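Stitch counts below are for the Timley sampler band, 150 stitches wide by 99 high, worked in two strands over one.

## Mark the center

1. Fold the linen in half both ways and crease lightly.
2. Baste along both creases with pale sewing thread.
3. Lay the fabric flat and check that the lines cross at a right angle.

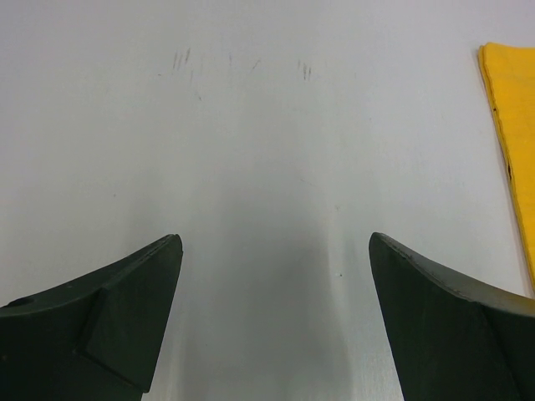 ## Start the thread

Cut 750 mm of floss. Separate one strand, double it, and thread the two cut ends through the needle. Take the first half cross and pass the needle through the loop on the back. Don't use this start with variegated or metallic thread; weave the tail under instead. 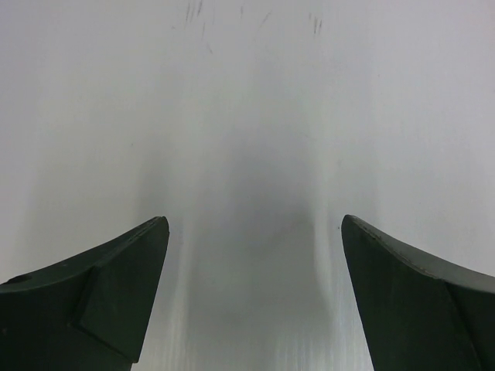 *Page last changed: Tuesday, January 7, 2020 (Nimal Sultana)*

Work all backstitch last, in one strand. Remove the basting before the backstitch crosses it. The Plulton border has its own chart.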